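Der Kohl, zum Vierten

Am Mittwoch war Razia Siddiqui bei Durchgang 283 angelangt, und der Kohl stand wieder auf dem Kopf.

»Er soll auf dem Kopf stehen«, sagte Bartosz Jakubowski, ohne von seinem Brot aufzusehen. »Zufällige Ausgangslage. Steht im Protokoll.«

»Zufällig wäre, wenn er auch einmal richtig herum läge.«

Bartosz kaute und schien darüber nachzudenken. Er hatte den Zufall selbst programmiert und nahm Kritik daran persönlich.

Die Firma Vakulenko hatte im dritten Stock eines Bürohauses in Olten zwei Räume gemietet, in denen es kein einziges Gemüse gab. Es gab eine Küche auf dem Server, darin ein Fenster, hinter dem nichts war, und einen Roboter, den man mit zwei Handgriffen von einem Drehstuhl aus lenkte. Razia führte vor, der Rechner schrieb mit, und eines Tages, so stand es in der Offerte an den Kunden Hererside, würde das Modell es von allein können. 600 Vorführungen waren bestellt. Bezahlt wurde nur, was Wilfredo Talavera durchgewinkt hatte, und Wilfredo winkte ungern.

»Die 271 habe ich gestrichen«, sagte er von der Tür her. »Du hast gezögert.«

»Ich habe überlegt.«

»Von außen ist das dasselbe. Wenn du zögerst, lernt er zögern.«

Razia hatte neun Jahre lang in der Kantine eines Spitals gekocht und in dieser Zeit mehr Kohl angefasst, als Vakulenko je würde rendern können. Deswegen hatte man sie eingestellt. In der ersten Woche hatte sie angemerkt, dass man einen Kohl am Strunk nicht hochhebt wie einen Koffer. Man hatte ihr gedankt und den Strunk etwas dicker gemacht.

Seither hob sie. Greifer auf, heran, zu, hoch, hinüber, ab. Der Kohl wog nichts, er roch nach nichts, und wenn er vom Tisch rollte, fiel er durch den Boden und war nach dem Neustart wieder da, makellos, mit demselben welligen Blatt an derselben Stelle. Nachts träumte sie davon – das heißt, sie träumte von der Taste für den Neustart.

Gegen vier rief Ryszard Czarnecka von Hererside an und wollte wissen, ob die Daten auch genügend menschlich seien. Der Wettbewerber in Zindstead liefere 415 Stück im Monat, aber man höre, die seien seelenlos.

»Sehr menschlich«, sagte Bartosz und sah zu Razia hinüber, die gerade den Kohl anschrie.

»Kann man das messen?«

»Wir arbeiten daran.«

Um halb fünf kam Durchgang 284. Razia setzte den Greifer an, neigte ihn ein wenig, wie man es eben tut, wenn man einen Kohl kennt, und wartete einen Atemzug lang. Dann nahm sie die Hände von den Griffen.

»Du zögerst«, sagte Wilfredo.

»Nein«, sagte Razia. »Ich mache Pause. Das kann er ruhig auch lernen.«

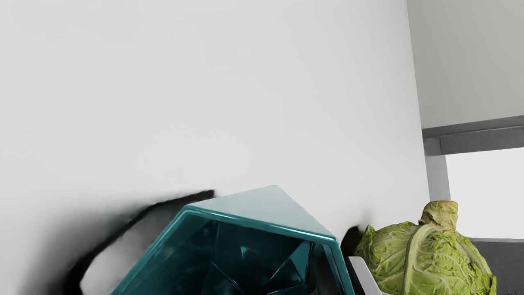
Wilfredo suchte im Protokoll nach einer Spalte für Pausen, fand keine und trug den Durchgang unter »Sonstiges« ein. Als Razia mit dem Kaffee zurückkam, hatte Bartosz ihr einen neuen Zufall eingestellt.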